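Ornow Household Record
Section 2: Sorting and Registering the Contents of a Room

2.1 Before You Begin

This section explains how to register household belongings in the Ornow Household Record, including inherited pieces, gifts, and items whose future has not been decided. Complete the account set-up in Section 1 before continuing.

You will need the following:

The Ornow registration book or the Ornow application
One roll of Pirari labels (100 labels per roll)
At least one Carasum storage box
A soft, dry cloth
A clear table or other flat surface

A standard record holds 400 entries. Households that expect to exceed this number should open a second record at the start. Entries cannot be moved between records at a later date.

2.2 Registering Single Items

1. Choose one room. Finish it before starting another.

2. Remove the items from one shelf or drawer and place them on the table. Wipe away loose dust with the cloth.

3. Assign each item to one of the four categories: Keep, Pass On, Store, or Undecided.

4. Attach a Pirari label to the base or back of the item. Write the entry number on the label before removing it from the backing sheet.

5. Record the entry number, a short name, the room, and the category. If the origin of the item is known, enter it under Source.

6. Return the item to its shelf or place it in a Carasum box.

Caution: Do not attach labels to gilding, unglazed pottery, oil paintings, or waxed furniture. For these items, tie the label on with cotton thread.

2.3 Registering Small Items as a Group
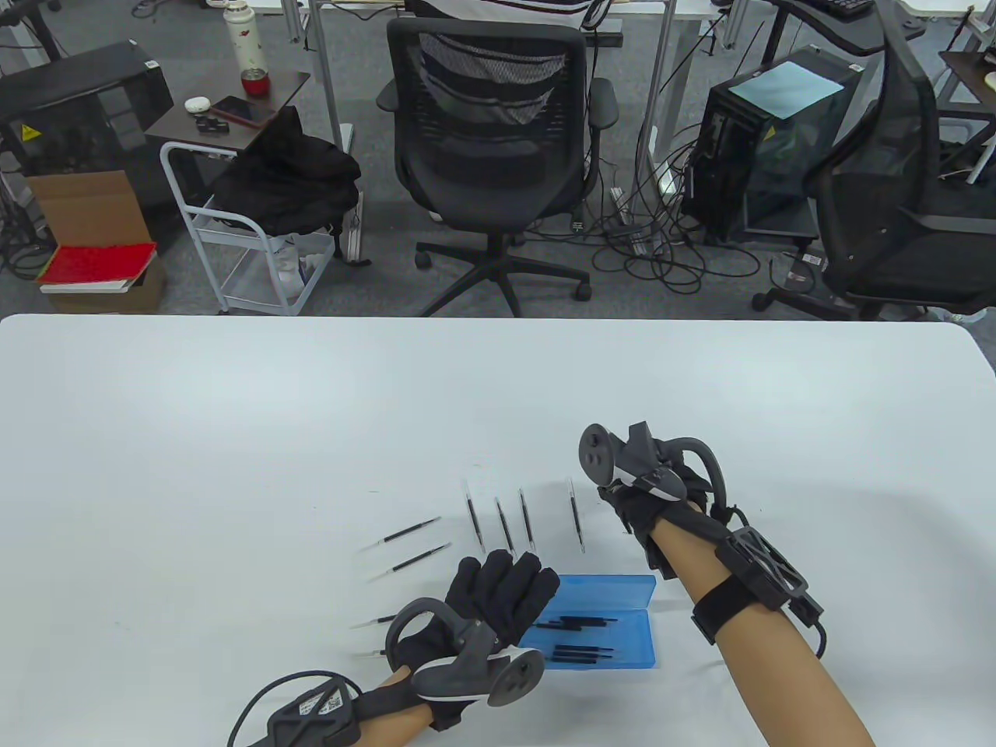

A group entry covers several small items of the same kind under a single number. It is intended for buttons, keys, sewing notions, and the contents of desk drawers. Loose black pen refills, for instance, need only one label between them, and a case such as the blue plastic one on the table can be given an entry of its own. Do not combine items of different kinds in one group, even when they have always been kept together.

1. Spread the items out and remove any that are broken.

2. Place the remaining items in a bag or small container.

3. Attach the label to the container and mark the entry with the letter G.

Note: Coins, medals, and jewelry must be registered singly. The Pruvost valuation form does not accept group entries.

2.4 The Undecided Category

Use Undecided for items that no member of the household especially likes but that no one is ready to give away. No explanation is required. The record will show a reminder each June - or in the month you select under Settings - until another category is chosen.

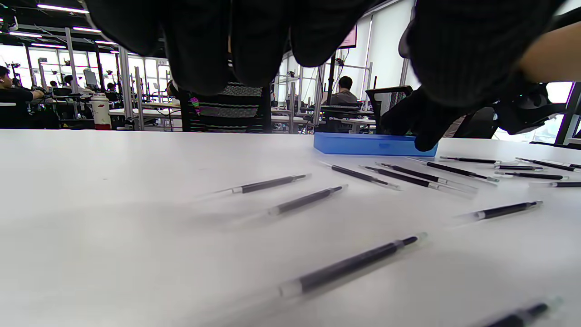

An item may remain Undecided for as long as the household wishes. To change its category, proceed as follows:

1. Open the entry and select Review.

2. Choose the new category and confirm.

3. If the item is to be passed on, enter the name of the recipient and remove the label.

Caution: Confirming Pass On closes the entry. A closed entry can be read but not edited.

If the message "Code 361" appears, the entry number is already in use. Select the next free number and write a new label.

To print a list of all entries by room, see Section 3.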